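Second edition of Reading Together in the Early Years adds chapters on bilingual homes and shared reading at bedtime

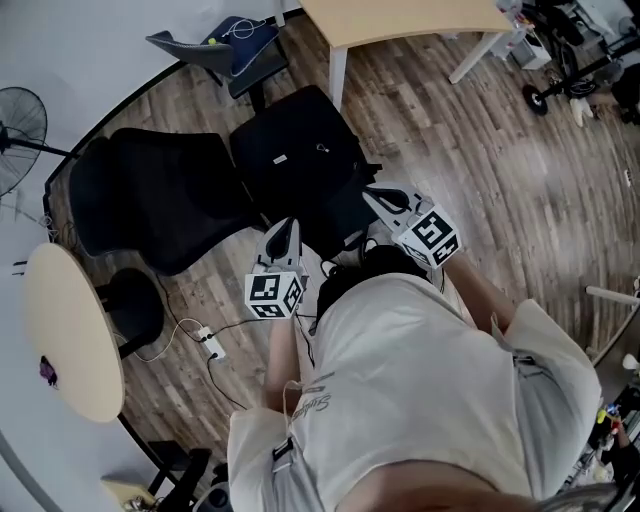
By Mackenzie Sandhu
Friesen Press Office | Mar 16, 2025

Friesen has published the second edition of Reading Together in the Early Years, by child development lecturer Horácio Pacheco. The book is written for parents, nursery staff and students on early childhood courses.

The new edition runs to 326 pages and has 2 new chapters. One covers homes where more than one language is spoken. The other looks at bedtime reading and what children pick up when they hear the same story many times.

Pacheco draws on a survey of 2,000 families, completed in December, which asked how often adults read aloud and who chose the book. The chapter on picture books has been rewritten, and the reading list at the back now has 85 titles, grouped by age.

"Parents often ask me if they are doing it right," said Pacheco. "I wanted to give them things to try with the books they already have at home."

Each chapter ends with short activities for a parent and one child, or for a small group. Notes for course tutors are in a separate section.

The book is available in paperback and as an e-book from Friesen and from bookstores. Review copies can be requested from Mackenzie Sandhu at the Friesen press office in Zindthorpe.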